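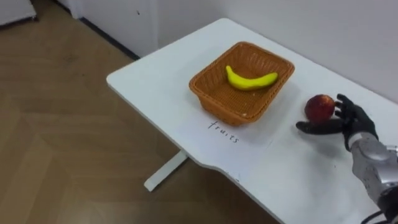
Lernness, March 27, 2025

Apples and bananas in the same basket?

skumgate
I buy fruit once a week and the bananas are brown by day four. My sister-in-law says it's the apples and that I should keep them apart. I only have counter space for one basket. Does it make a real difference or is this one of those kitchen myths?

pantry_2969
It's real. Apples give off ethylene gas and bananas ripen faster around it. Put the apples in the fridge drawer. They keep for weeks in there and stay crisp.

Luvomham
Real, but overstated. Bananas make plenty of ethylene by themselves. I kept two bunches in February, one with apples and one across the room, and the gap was a day at most. My kitchen is cold though.

pantry_2969
A cold kitchen would slow both bunches down, so that doesn't settle much. Mine runs warm and I see a bigger gap than that.

skumgate
Mine is warm too, the basket is near the stove. I don't like cold apples – they hurt my teeth.

olah_h
Take one out the night before. Also move the basket away from the stove, that will do more than anything else in this thread. Open weave is fine, a closed bowl is worse.

Luvomham
Agree on the stove. Buy the bananas greener as well. Our store puts out the yellow ones first, but there are usually green ones in the boxes behind if you ask.

rowhouse8
What about wrapping the stems in plastic? I've done it for 9 years.

pantry_2969
Tried it, saw no change. Some people swear by it.

rowhouse8
Works for me – but you have to split the bunch and wrap each stem.

skumgate
OK, basket is going on the other counter and half the apples are going in the fridge. Will post next week.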